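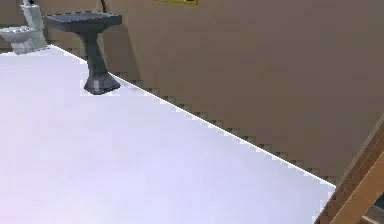 My first month with the navigation data is over, and I want to write down how it went while I still remember the mistakes. For readers who are new on this blog: I am collecting examples for a small model that should follow short written instructions inside simulated houses. "Go to the sink and stop." "Leave the bathroom and wait in the hall." The model gets only the view from its own position, and from this it must choose the next step.

The simulator I use is called Plellton. It is not pretty, and the edges look like stairs, but it runs on my old desktop without complaint and I can save a lot of small views in one evening. At the beginning I was ashamed of the low quality. Then I compared the training time with a nicer renderer and I stopped to be ashamed.

In February I recorded 2100 runs. Each run is one instruction, one starting place and one path, which I drive by myself with the keyboard. After checking, 1869 of them stayed. The others I threw away, mostly for the same fault: I had started to drive before I read the instruction to the end. My hands already knew the house, so they went to the usual room. If a person does this, the model will learn to do it also.

The bathrooms gave me the most work. They are small, and one careless turn fills the whole view with wall or with floor. A toilet and a pedestal sink standing side by side sound like very easy landmarks. But when the view is turned so that the toilet is half outside and the sink is up in the corner, the question is what the right next step should be. In my first version I deleted such views as bad ones. Roswitha Ostermann, with whom I exchange long emails about this project, wrote me that I was deleting exactly the moments where the model needs help. She was right. A model that sees only centered sinks in training does not know what to do when it has turned too far.

So I changed the way of recording. Now I begin many runs from an awkward position on purpose, turned to a blank wall or close to a piece of furniture, and I record how I come back to something useful. I call these runs "recoveries" in my notes. Of the runs I kept, 1541 are ordinary and the rest are recoveries. I would like to have more of them, but they are tiring to record, and after an hour I begin to repeat the same turn again and again.

Some practical points, for whoever does similar work:

I write the instructions first, all of them, and I mix the order before I start to drive.

I record for one hour and then I do something else. The runs from late at night were clearly worse, with many small corrections left and right.

I keep the color names simple. My first instructions said "slate" and "charcoal" for the same sink. Now I say "dark gray" and it is enough.

I look at 5 random runs from each session before I close the program. Once this saved me from a full session where the stop action was not saved.

The houses come from a pack with the name Gronaro. The colors of walls and fixtures can be changed in a settings file, and I do this between sessions, so the model cannot simply learn that a tan wall means a bathroom. I am not sure that I change them enough. The shapes stay the same, and perhaps it is learning the shape of the sink foot and nothing more. I will test this next with the sink removed from two of the houses.

The settings file and my list of instructions go online when I have cleaned the spelling.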